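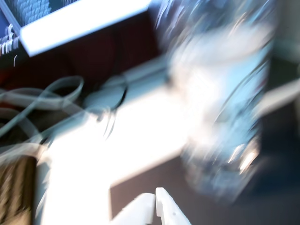

March — bench notes, bottles and pouring

Picked up the pouring work again in the morning. The question is still the one Réjean Bergeron raised about the Mernirex sample bottles: how far you have to tip a clear bottle before the water comes out in a steady stream and stops glugging. Used the white desk by the window for all of it. The light is good there but the top bounces it back at you, and with clear plastic that makes the water line hard to read.

Things on the desk: clear bottle, small cup, the dark mouse pad left where it usually is. Keyboard stayed put too. I know, water and keyboards. Jade Chan has offered twice to move it to the other room and I should let her.

Procedure as it stands now:

Fill the bottle partway from the Lindgren jug. Never full, a full one slops as soon as it leaves level.
Weigh the cup dry and write it down before anything else.
Neck over the cup, close to the rim.
Tip slowly, hold, bring it back up. Wait for the last drip before moving the cup.
Weigh again. Target is 200 ml in the cup.

Did 11 pours. The first few ran short, I was bringing the bottle up too early. After that they got better, and the last 3 were close enough to each other that I stopped fussing with the angle. Air going back in past the water is what makes the stream jump. You can hear it before you see it.

Reading the level by eye is a lost cause on this plastic. Every curve in the wall throws its own bright line, and drops on the plastic don't help.
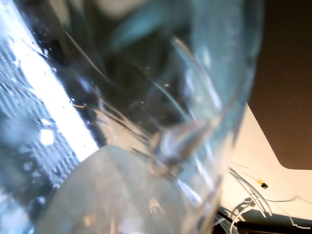

So I went by weight for everything and put a line through the eye readings in the book. They're still legible if anyone wants to compare. If we do need a visual level later, a strip of dark tape up the back of the bottle might be worth trying, or a drop of food coloring — Tamer Khalaf has some in the Custlow drawer, red and green only.

Small stuff. The scale drifts after lunch, zero it again. Paper towels are down to one roll. The label on a bottle goes soft once it gets wet and then slides under your fingers, so dry the outside between pours or peel the label first. I haven't decided which.

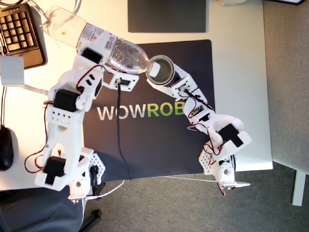 Tanner Cormier read this over at 4 and thinks the cup is too small for the job. He would go to a wider one and put a tray under it, and he wants the fill level written next to every pour, because a bottle that's nearly empty behaves differently from one that's half full. Fair point on the fill level. Added a column for it. Wider cups are on the Mudton order.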